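Workshop tips: keeping the air lines tidy on a shelf-picking arm

Posted in Workshop, Air and hoses

I've had the picking arm in my workshop since November, and if you'd asked me beforehand what I'd spend my evenings on, I'd have said the clever bits. Programming, probably. Instead I have become a person with strong opinions about blue hose. A few of you asked for my hose tips after the last page on shelf heights, so I've scribbled them all down while the kettle's on.

My set-up, for anyone new: one arm, one gripper, and a run of white metal shop shelving that I pack with crisps, sweets and boxes so the arm has something awkward to fetch. The air comes from a little Birkett compressor under the bench (noisy thing, I've put it on a bit of old carpet). Your kit will be different but hose is hose.

Cut it square

Please don't use scissors! I did for weeks and every fitting I own hissed at me. Scissors squash the tube into an oval and leave a slanty end, and the seal inside a push-in fitting can't cope with either. A proper tube cutter costs less than a takeaway. Mine is a Hernell one and it lives on a string by the bench so it can't wander off into the kitchen drawer. If you've only got a craft knife, put in a new blade, lay the tube on a chopping board and press straight down in one go. No sawing.

Push it in, then push again

You'll feel the tube stop, and you'll think you're done. Give it another shove. There's often a second little give as it goes past the seal. Then tug it gently. I put a pen mark on the tube where it meets the fitting, and if I can see a gap between the mark and the collar later on, I know it has crept out.

Leave more slack than looks sensible

My first go was beautifully neat, everything pulled in tight to the arm, and it lasted one evening. The wrist turned over to reach the bottom shelf and popped the hose clean off. What I do now is move the arm by hand (power off, air off) to the worst places it ever has to go, so top corner, bottom corner and wrist twisted right round, and look at the hose in each one. It should still have a bit of curve left in it at full stretch. If it's straight, it's too short, and no amount of wishful clipping will help.

Too much slack is a nuisance as well, mind you. A big floppy loop will hook itself round a shelf bracket given half a chance. I had one sweep 2 packets of noodles onto the floor on Saturday and I'm still finding bits.

Tape, and where to put it

Hoses that run side by side want to be held together or they'll splay out and catch on things. I like tape near the gripper, where cable ties are too knobbly. One narrow band, wrapped snugly but not so hard that it pinches the tube. Clean the hose first with a drop of washing-up liquid and let it dry, or the tape will slide down like an old sock.

Go for a clear tape if you can get it, so you can spot a split underneath. The Wusow roll I've been using goes a bit wrinkly on the bends and I've decided I don't mind. Fold the last few millimetres over on itself before you press it down and you'll have a tab to pull when you want it off again.

Keep the band away from anything that pivots. I go for a spot where the hose is running fairly straight, so the tape isn't being flexed every time the gripper moves. On the wrist view you can see the sort of place I mean: the band sits on the light blue pair in front of the rounded grey part, and the hose carries on down past the black cone below it.
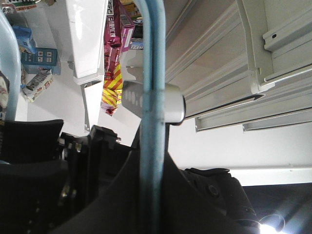
Listen for leaks before you look for them

Turn the radio off, let the compressor fill and stop, and just stand there for a minute. If it kicks in again with nothing moving, you've got a leak somewhere. Soapy water on a small paintbrush finds it quicker than anything, but keep it well away from the electrics and go round one fitting at a time. Nine times out of ten mine is at a fitting I've fiddled with that same day.

Wipe down once a week

Crisp dust gets everywhere. A dry brush for the joints, a barely damp cloth for the hoses, and have a feel along the tube with your fingers as you go. You'll notice a flat spot or a rough patch by touch long before you'd see it. Anything that feels rough gets replaced, I don't bother patching.

Write down what you changed

I've got an old school exercise book hanging off the shelving, with which hose, how long, and which end I cut. My main run was 123 cm the last time I replaced it and I'd never have remembered that. Spares come in a bag from Herkport, and I keep 3 lengths ready cut in a biscuit tin with the fittings already on.

Next time it's gripper pads, and why I've gone off double-sided tape.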